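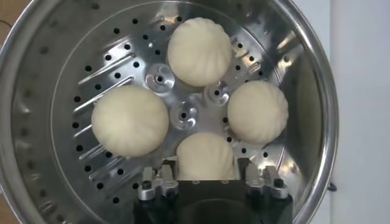 Four buns on a steel steamer plate.

Home Opinion Food Travel Letters Archive Subscribe

A steamer deserves a place on the counter

Most kitchens I know have a microwave, a toaster and some kind of coffee machine standing out all year. The steamer lives in a high cupboard behind the roasting pan and comes down when company is expected. I think that is the wrong way around, and I have thought so for most of the 27 years I have been cooking for myself.

My case is mainly about leftovers and small meals. A bun heated in a microwave is fine for two minutes and then goes tough along the bottom. Steam takes longer and treats bread better. It also does fish, eggs, green beans, yesterday's rice and cold dumplings, and the pot needs little more than a rinse when you are done.

People say they have no room. I live in a rented flat in Prustach with a counter 35 inches long, and I gave up the toaster. Bread can go under the broiler. I missed the toaster for a week or so, and then I sold it at the Wurken flea market in November and bought a second dish towel and a bag of flour with the money.

The other complaint is price, and there I have less patience. The Skotia department store was selling a plain electric model for 29 dollars when I last went in. It had one dial. You fill the base, put the food in, cover it with the lid and turn the dial. I would not pay more for a screen or a set of programs, and I would not buy anything with parts I could not wash in an ordinary sink.

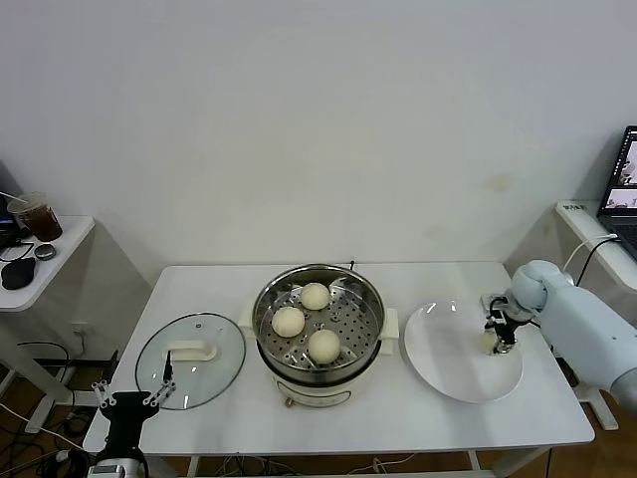

A reader from Hosseinzadeh Street wrote to me that a bamboo basket over a saucepan does the same job for less, and that electric steamers only encourage people to buy things. The basket soaks up the drips, she said, so the tops of the buns stay smooth, and a metal one never will.

She is right about the drips. I wrap the lid in a thin cloth and that takes care of most of it. She is also right that a saucepan works, but I have boiled one dry more than once, and the smell stays in the curtains. I would still take bamboo over a steamer that never leaves the cupboard. 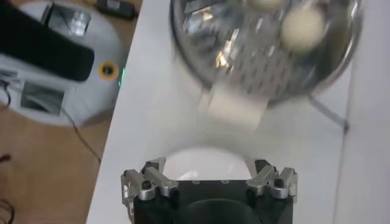 What I would ask of anyone who owns one already is modest. Take it down and leave it out for a month – plugged in, lid on, a plate beside it. Use it for breakfast. Buy frozen buns if you don't want to make dough, and leave space between them because they swell. If it is dusty at the end of the month, put it back and keep the toaster.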